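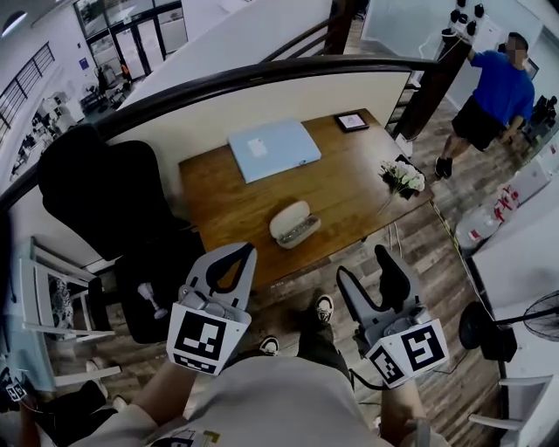
Nendska Freestanding Arch, one season on

Posted in Workshop | February 21, 2020

We bought the Nendska arch last spring, after the old Pluma one finally gave up at the welds. It has been to weddings, two shop openings and a hotel foyer, and it has spent the winter in the store behind the shop. A few florists who hire from us have asked whether it is worth the money, so I have written down what I think of it.

It cost us £1299 including delivery. There are cheaper arches and I have owned several of them. Most were made for balloons or a bit of draped fabric, and they start to lean as soon as you put any weight of foliage on one side. The Nendska is sold for fresh flowers and the price reflects that.

What you get

The arch comes in two long boxes and a short one. The uprights are in three parts each, the top is in four, and there are two steel base plates with holes for extra weights. There is also a bag of 108 clips for holding mesh or chicken wire to the bars, a pair of hex keys and a printed sheet of instructions. The sheet is poor. The drawing for the top section shows the joints the wrong way round, and we built it twice on the first day before working out why the curve would not meet.

The parts are numbered with paper stickers. These came off the first time the frame got wet. We have since marked every piece with paint pen at both ends and I would suggest doing that before you use it at all.

The finish is a dull dark green powder coat. It disappears behind foliage, even thin foliage, and you don't have to hide every inch of bar. There are chips now on the base plates and at the joints, nothing you would see from a guest's chair.

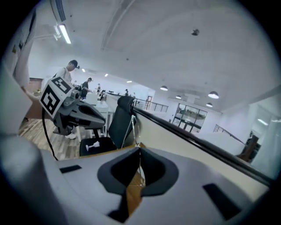
IN USE

With two people who know it, the frame goes up quickly enough that we no longer send anyone ahead of the van. On your own it is awkward. The last piece of the top needs someone on each side, and I would not try it from a ladder without help.

Once it is standing it is very steady. For the hotel job in August we put 300 stems of delphinium and stock on it, plus a lot of beech and trailing jasmine, nearly all on the left. We used the supplied plates and two sandbags. It did not move when the doors opened, and that foyer has a draught that has had urns over before now.

Outdoors I am more careful. The plates are flat underneath, so they rock on rough grass. We carry a few offcuts of ply to level them and peg through the outer holes. In a proper wind I would still want it tied back to something.

The clips deserve a mention. They hold chicken wire well and they come off without pliers. They will also take water tubes if you push the tube in from behind, although the instructions say nothing of this. We have lost a good many in long grass. Replacements are sold under part number 3214 and took nearly a month to arrive, so order early if you are running low before the summer.

For tying in the heavy branches we tried Zalatex stretch ties as well as our usual wire. The ties are kinder to the coating and quick to take off at the end of the night. They do go slack in full sun. I would keep wire for anything over people's heads.

Foam or no foam

We stopped using foam on large work before we bought the arch and it suits that way of working. The bars are close enough together that a rolled tube of wire sits between them without sagging. The optional water troughs hook on at three heights. We have the low pair only. They are fine, a bit shallow, and need topping up by lunchtime in hot weather. The liners lift out for cleaning and so far they have not leaked.

If you still use foam, the trays from the Pluma range will fit on the lower bars with a cable tie at each end. They look untidy from the back.

Transport and storage

The long boxes are rubbish and fell apart within a month. We had canvas bags made up. Packed down, it fits along one side of our small van with buckets in the rest of the space, and the longest piece does need to go in at an angle. It is heavy. The base plates should be carried one at a time.

Dry it before you pack it. We didn't after one late finish, and there was rust inside two of the joints the next time out. It cleaned off with wire wool and a little oil.

What about the others

The old Pluma was lighter and much easier for one person. For silk flowers, or a light garland across the top, it would still be my choice and you could buy three of them for this money. The only other one I have used at this size is the Panyasiri hoop, which I borrowed for a shop window. It is a lovely shape and photographs well, but it is a circle on a single foot and I never trusted it with anything heavy.

Good points

Very steady with an uneven load
Colour disappears behind foliage
Clips are well made and reusable
Takes wire, tubes or troughs

Bad points

Instructions are wrong in one place
Stickers come off in the wet
Needs two people
Slow supply of spare clips
Price

Would I buy it again? Yes, for the amount of large work we do. If you make two or three arches a year, hire one. Ours is available midweek outside the wedding season, with the low troughs and a bag of clips included. Please bring back the clips.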